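Budget for a small sorting arm?

Glenys Gittins
We have $700 for a tabletop arm to pick up empty plastic bottles at our recycling club. Is that enough, or should we save for the Rosser kit at $1009?
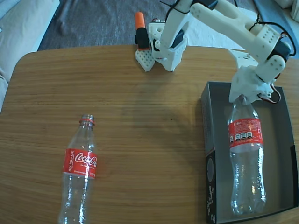 Idris Nicholas
$700 will do it. Printed parts are cheap, so put the money into servos. Mine came to $588. Start with empty Coke bottles and an open box like the dark one on my table. Buy a spare servo.

Carys Maddocks
Get the kit. Printing takes ages.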